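Re: [escobar-tenants] bike room keys, again

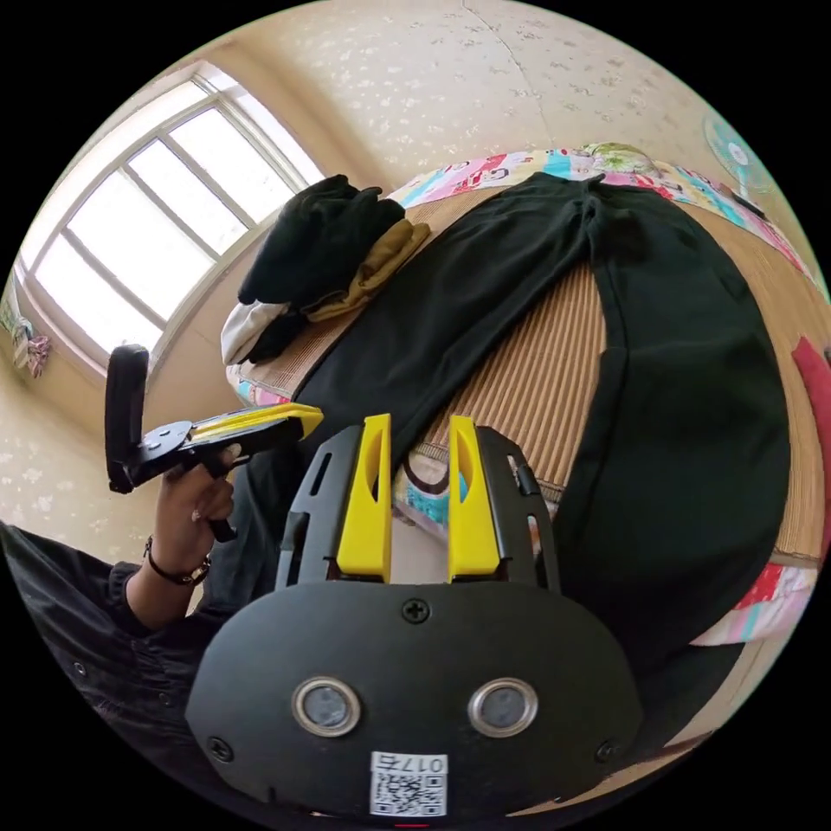 Sorry, typing this between calls. I have 74 old keys logged as returned, 84 were issued. So ten still out there. If one of them is on your ring please drop it in the box by the mail room before the lock gets swapped in June.

Olga wrote:

> Are we still paying Fetolus to do the lock? The quote I saw was $318 and that didnt include the new keys. Also can somebody confirm whether sublets get their own key or share. Last year it was share and that was a mess.
>
> Olga Bermúdez

Yes still Fetolus. $318 is labor plus the cylinder, keys are $4 each on top. Iker has the paper copy if you want to see it.

Sublets: own key, same deposit as everyone else. Elżbieta asked for this at the last meeting and no one objected, so I'm treating it as settled. Shout if not.

Other thing - bikes with no tag. Ladi is going through with the list after 6 pm, tags are in the envelope on the door. Put your unit number on it, in pen, pencil rubs of. Kids bikes too please.

Strollers are a seperate thread, please not here.

Teodoro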